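January 17, 2022

Weaning weights and scale check, fall group, Dalen barn

Started with the scale because the last set of weights bothered me. The October-born calves went over the Mimthorpe platform before Christmas and the readings on the Clollora calves looked flat compared to what they look like in the pen. Agnes Solheim thought so too when she penned them. Wanted to settle the scale question before weighing anything else.

Hung the platform clear of the floor and cleaned under it. Packed manure and frozen bedding along the back rail, enough that the platform was touching it when loaded at that end. Chipped it out with the spud bar. One load cell cable had been rubbed by the gate chain and the jacket was worn, but not through. Taped it and zip-tied it up off the chain. It needs a proper sleeve before spring.

Zeroed empty. Put the test weights on in the middle, then at each corner. Middle reads true. Front corners read true. Back left was light before the cleaning and is fine now, so I think the bedding was carrying part of the load. Loaded it up to 900 lb with the weights and the feed sacks we had weighed at the elevator, and it held there and came back to zero when we took everything off. Repeated it with the same result.

What that means for the December numbers: any calf that stood toward the back of the crate was probably read light. We have no way of knowing which ones those were. I am marking the whole December session as suspect in the book. Do not use it for adjusted weights and do not send it in. The birth weights are not affected, those were all taken with the hanging scale and sling.

Working the calves

Agnes brought them up from the lower lot in small drafts, which went better than running the whole group up the alley the way we did last time. Less balking at the corner by the water tank. She had hung a piece of old conveyor belt over the gap there so they can't see through to the yard. Leave it up.

Order was ear tag, weight, hip height, temperament score at the chute, then out the left gate for keepers to be looked at again and the right gate for everything else. Agnes read tags and ran the head gate. I wrote. We tried the new clipboard sheet with the tags already filled in and it was slower, because they never come up in tag order. Going back to the blank sheet and sorting it on the computer afterward.

Two tags missing. Both calves matched by the tattoo. One is a heifer out of the old line-backed cow and the other is a steer. New tags put in the same ear, same numbers, written on with the paint pen until the printed ones come.

One bull calf, the dark red one out of the Flaltonside cow family, has a swollen joint on the left hind. Warm to the touch, not lame at a walk, short-stepping a little on the turn. Pulled him out and put him in the sick pen with a companion. Vet to look at him when she comes for the heifers. No weight recorded for him today, and he should not be compared with the rest of his group until he is right.

Chute temperament scores

We used the same scale as last year, 1 for quiet and up from there. Agnes and I scored separately without talking and compared afterward. We agreed on nearly all of them. Where we didn't, we were one step apart and I wrote both down. The disagreements were mostly on calves that stood still in the chute but went out of it fast. I score the exit, she scores the time in the head gate. We need to pick one. My vote is to record both in separate columns and stop trying to mash them into a single score.

Clollora's calves were quiet again. His first crop was the same. I would still like to see them handled by someone they don't know before I say anything about it in the sale notes, as Agnes feeds them every morning and they follow her around.

The sire comparison

Reminder of how the groups are set up, for whoever picks this book up next. Clollora was used on half of the mature cows and the Flaltonside bull on the other half, split by cow age and by which pasture they summered in. Clean-up bull went in after the second service. Calves by the clean-up bull are in the same pens but are not part of the comparison. They have the white tags.

First look at today's weights, not adjusted for age of calf or age of dam:

Clollora steers and Flaltonside steers are close together. I would not call a difference.

Clollora heifers are lighter than the Flaltonside heifers. Some of that is age. A good share of the Clollora heifers came late in the calving season. Need to run the adjustment before getting excited.

Hip heights favor Flaltonside in both sexes. No surprise, he is a taller bull.

Spread within the Clollora calves is narrower. They look like a set. If you were buying feeders by the pen you would like them better for that alone.

Birth weights from the calving book: the Clollora calves were lighter, and there were no pulls on his side. There were 2 pulls on the Flaltonside calves, both bull calves, one of them backward. A backward calf should not be held against the sire, so I am carrying that as one real one. Not enough calves to say much. It does go the same way as what the breeder told us when we bought the semen.

Things I got wrong

Wrote down hip height in the weight column for the first few through. Caught it when Agnes asked why a calf weighed less than a dog. Crossed out and moved over, and you can still read the original figures under the line. Please keep doing it that way, one line through, no scribbling out.

I also forgot to take them off feed at the same time. The east pen still had hay in front of them while the west pen had been off since the evening before. That puts more fill on the east pen, and both sire groups are in both pens, so it should wash out between sires, but it will make the pens look different from each other. Note it if anybody tries to compare pens. Next time shut both bunks off together and hang the sign on the gate.

Heifer selection

Agnes went through the left gate group on foot in the big pen. She wants to keep 9 and I had two of hers down as culls. One is narrow behind and toes out in front. The other is just small. Agnes pointed out that the small one is out of a first-calf heifer and was one of the last born, and she is right that the adjusted weight could put her back in the middle. Left both in for now. Final sort after pelvic measurements, which the vet will do on the same trip as the swollen joint.

Feet on this group are better than on last year's. Could be the drier lot. Could be sires. Would need another year in the same lot to say.

Semen tank

Checked the nitrogen while I was up there. Down 6 inches from where it was on the last dipstick mark, more than I like for the time of year. Frost on the neck, none on the body of the tank, and the lid seats fine. I moved the dipstick log from the door to a nail beside the tank, since the sheet on the door kept blowing off. Dip it every week and write it down even when it looks the same. If it drops at this rate again the tank goes back and the straws move to the Dalen spare. The Clollora straws are in the canister with green tape. Don't lift that canister above the frost line while hunting for something else – use the inventory sheet to find the cane first.

To do

Run the age adjustments on today's weights, with the clean-up calves left out.
Sleeve for the load cell cable.
Order printed tags for the missing ones.
Call the vet about the bull calf and get the pelvic measurements on the same visit.
Ask Flaltonside for the calving records on the full sister to our bull's dam.
Write to the breed office that the December session will not be submitted and today's will stand in for it, if the calves are still inside the age window. Check the window for the oldest ones before writing.
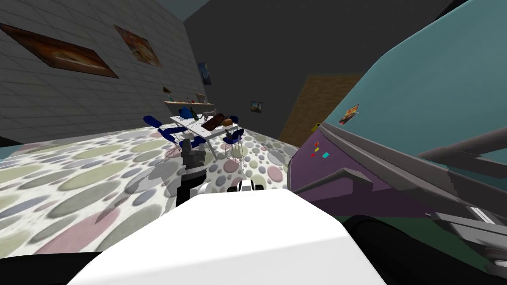 If the oldest ones fall outside the window they can still be used in our own comparison, just not in the submitted set. Mark those with an O in the margin. Agnes has the other copy of the weight sheet in the feed room drawer, and it needs checking against this one before anything is typed in.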